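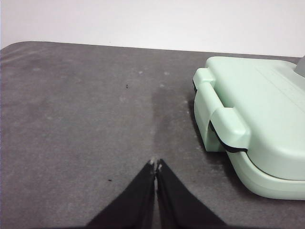 4.2 Comparação de pontas da garra

1. Feche os dedos no controlador Karness e defina a abertura zero.
2. Instale as pontas Amham e repita a pega 40 vezes.
3. Troque para as pontas Vomotitz, sem mudar a força, e repita.
4. Anote as falhas na folha 11.

Nota: a velocidade fica em 300 nas duas séries - não use o modo automático.

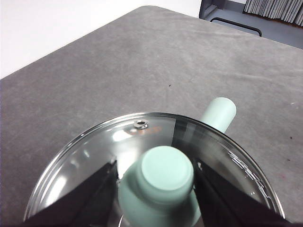
Fig. 7. Puxador da tampa de vidro entre os dois dedos.

Cuidado: com tampas de vidro, reduza a força antes de fechar a garra.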